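Haushaltstipps für die Werkstatt und daheim

Was der Roboter schon kann und was Sie lieber selbst machen

Im Dezember habe ich an dieser Stelle über Saugroboter geschrieben, und seither liegt mein Postfach voll mit der Frage, wann denn endlich eine Maschine kommt, die auch den Rest erledigt. Liebe Leserinnen und Leser, ich wünsche es mir ja genauso! Ein paar Tipps, mit denen Sie bis dahin gut zurechtkommen, habe ich zusammengetragen.

1. Böden: ruhig abgeben

Unser Gerät von Dedora fährt jeden Vormittag, und ich möchte es nicht mehr hergeben. Räumen Sie vorher Kabel und Socken weg und schneiden Sie alle zwei Wochen die Haare aus der Bürste, am besten mit einer kleinen Nagelschere. Bis zu 553 Euro haben wir uns damals als Grenze gesetzt, und das hat gut gereicht.

2. Greifen und Möbelrücken: noch Handarbeit

Laiba Khattak, die bei Kohlhase in der Montage arbeitet, hat mir geschrieben, dass ein Greifarm am liebsten immer dasselbe Teil an immer derselben Stelle hat. Ein Gestell aus Pfosten und Querleisten ist da schon eine knifflige Sache, man muss ja zwischen die Streben kommen, ohne irgendwo anzustoßen.
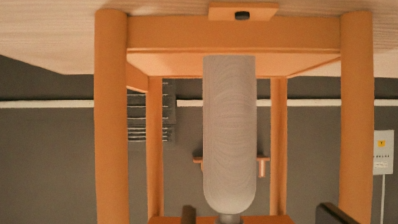
3. Schrauben nachziehen: eine Sache fürs Gefühl

Wackelt ein Hocker, stellen Sie ihn kopfüber auf eine alte Decke und ziehen Sie die Schrauben reihum an, jede erst nur ein bisschen (so verzieht sich nichts). Den Akkuschrauber lasse ich dabei in der Schublade.

4. Wäsche falten: bitte noch Geduld

Handtücher vielleicht, Spannbettlaken sicher nicht. Stecken Sie die Ecken ineinander, legen Sie das Laken flach aufs Bett und falten Sie es in Dritteln, das geht auch allein ganz wunderbar.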